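Speaker notes - Taking a desktop computer apart and putting it back
2024-10-05
Repair skills evening, Ntuli hall, upstairs room

Slide 1. Title
Say hello. Fire doors are at the back, both of them. The talk runs 40 minutes with questions at the end, but people can interrupt if I use a word they don't know.
Ask for a show of hands: who has opened a desktop before? Who has opened one and had it not start afterward? (Leave time for the laugh.)

Slide 2. Why bother
At Dedavell we took in 403 desktops last year. Of those, 275 went back out the door working. Most of the ones we fixed needed one part swapped. The usual suspects were the hard drive and the memory.
The rest were stripped. A good drive, a good memory stick and a graphics card will each fit in something else, so a dead computer is still worth an hour of somebody's time.
Mention the Tonero sheet on the side table. It has the part names on one side and a blank checklist on the other. Take one each.

Slide 3. Before the side panel comes off
Shut down properly. Switch off at the power supply, pull the cord, then hold the power button for a few seconds.
Unplug everything else too. Take a phone picture of the back first if there are a lot of cables.
Lay the case on its side, open side up. People try to work on it standing and then drop a screw into the bottom, behind the drive cage.
Touch bare metal on the case before touching any part. I use a wrist strap at the bench. At home I touch the case and keep touching it.

Slide 4. Where the parts go
This is the part of the talk I care about most, so slow down.
Decide where each part will sit before removing the first one. A part with its own place on the table doesn't get knocked, stacked or mixed up with the one from the last machine. A tray with slots and holders is best. A towel and some cardboard boxes will do.
Cards can stand on edge if something supports them. Drives can stand or lie flat. A processor needs the most care. Lay it flat with the metal lid up, and keep fingers off the underside.
Memory goes in a bag or a holder, never loose in a pocket. I have found memory in my own pocket on laundry day.

Slides 5 and 6. Out on the table, and in the case
Show both, a minute each. Let people find the drive with the blue on it in each one. 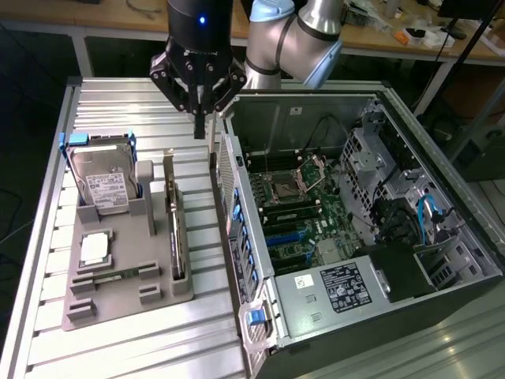
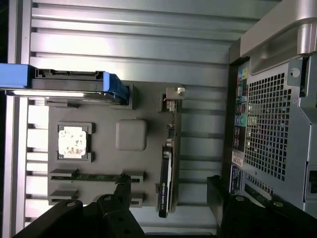 Slide 7. Order of work
My order for taking out: graphics card, drive, memory, processor. Going back in, I run it the other way.
The graphics card comes first because it is the biggest thing in the way. Take out the screw or open the clip at the bracket end. Then find the little catch at the end of the slot and press it. Pull straight up with both hands. If it doesn't move, the catch is still on. Don't rock it hard.
Power cables on the card have a clip as well. Press the clip, pull on the plug, leave the wires alone.

Slide 8. The drive
Many desktops hold the drive in a plastic caddy. Squeeze or lift whatever the latch is and slide it out. Unplug the two cables first if they are the kind that stay attached. On some cases the caddy plugs straight in at the back and there are no cables to deal with.
Write the owner's name on tape and put it on the caddy, not over the drive label. We need to be able to read the label.
Going back in, push until the latch closes by itself. If the latch has to be forced, the caddy is crooked.
Data question always comes up here. Short answer: copy it before doing anything else. Longer answer is after the break.

Slide 9. Memory
Open the latches at the ends. Some boards have a latch at one end only, with the other end fixed.
Hold the stick by its edges. Line up the notch. Press down on one end and then the other until the latches come up.
Memory is the one where people don't push hard enough. Half in looks a lot like all the way in. Check the latches, both ends.
If there is one stick and more than one slot, look in the manual for which slot to use. It is often printed on the board too, in very small letters. Bring a flashlight.

Slide 10. The processor
Most repairs don't need this step. Say so clearly. If the machine is only getting a new drive, leave the processor where it is.
If it does come out: cooler off first, twist gently before lifting. Then the lever or frame that holds the processor down.
Old thermal paste has to come off before new paste goes on. Lint-free cloth and isopropyl alcohol. Wipe from the outside toward the middle so it doesn't get pushed over the edge. Two or three passes. A gray haze left on the lid means one more pass.
New paste, a blob the size of a small pea. Cooler on, screws a little at a time, corner to corner.
Match the small triangle on the processor to the one on the socket. It should drop in with no pressure at all.

Slide 11. Screws
Egg carton, one hollow per part. Label the hollows.
We keep a jar at Dedavell of screws left over from jobs that were supposedly finished. I counted it in March and there were 27. Pass the jar around.

Slide 12. First start
Leave the side panel off. Plug in power, screen and keyboard, nothing else.
No picture: check the memory again, then the graphics card, then the screen cable. Power off and cord out before reaching in.
Drive not found: check the caddy is all the way home, then the cables.
Panel goes on after it has started twice.

Slide 13. Practice tables
Two to a computer. One person works, the other holds the checklist, then swap. The practice machines come from Skistidex and none of them has anyone's files on it, so there is nothing to be scared of losing.
Screwdrivers are in the red box - please count them back in.

If there is time: the question about laptops. Different talk. Sign-up sheet is by the door.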